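Call for participants — Repair Summer at Ulla, Trastitz
Posted 2019-06-10

We need people. Ulla is the secondhand electronics workshop behind the old tram depot in Trastitz, and July is our big month — schools clear out their computer rooms and everything lands on us. Almost 200 desktops promised so far, more if Flunmont gets its act together.

What you'd be doing: opening old PCs, cleaning, testing memory, wiping disks, putting Linux on whatever still boots. Then boxing them up for familes who applied in the spring. Some phone calls. Some sweeping.
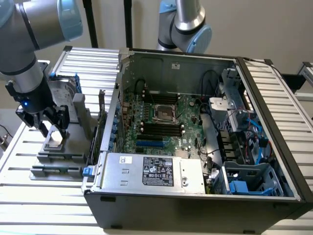 No experience needed, really. If you can hold a screwdriver and read a checklist, fine. Patience helps. Lifting helps too, but tell us if you can't and we'll put you on testing or the front desk. English or German, either is OK.

Shifts run 9 to 1 or 2 to 6. Pick one. We ask for at least 8 shifts over the month, any mix. Lunch is soup and bread, between shifts, free for both groups. Bus fare paid back at the end of the week — keep your tickets!!
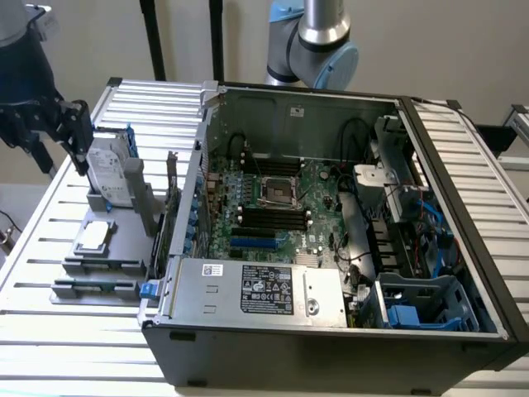
Desktop tower on its side, motherboard facing up.

This isn't a paid job, sorry. There are 2 paid spots, shift leads, and those go to people who've done a summer with us before. If that's you, say so in the first line of your email and don't wait. Returning people also get first pick of shifts.

You need to be 16 or over. Under 18, bring the signed form on the first morning. Closed shoes, long hair tied back, no drinks at the benches. Lockers at the entrance, bring your own padlock. 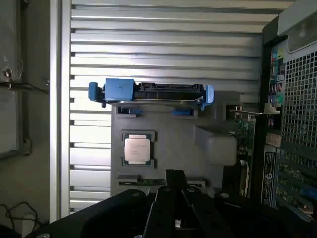
How to sign up

Write to Thibault Lemaire at the Ulla front desk, or drop a note in the box by the side door. Give us your name, age, a phone number, which shift, and any weeks you're away. A line or two on why you want to come is nice but not required. Allergies too, because of the soup.

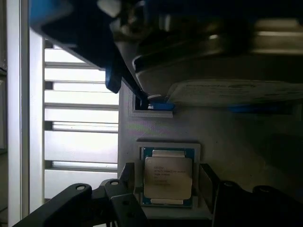
Thibault answers everyone, may take a few days. After that a short visit to look round, sign the insurance sheet, get your badge. Groups of friends welcome, just send seperate emails so nobody gets lost in the pile.

The Sjögren room upstairs is open afterwards for anyone who wants to work on their own machine. Bring it in, parts shelf is pay what you can. Laptop chargers we're always short on, so if you have a spare one at home put it in your bag.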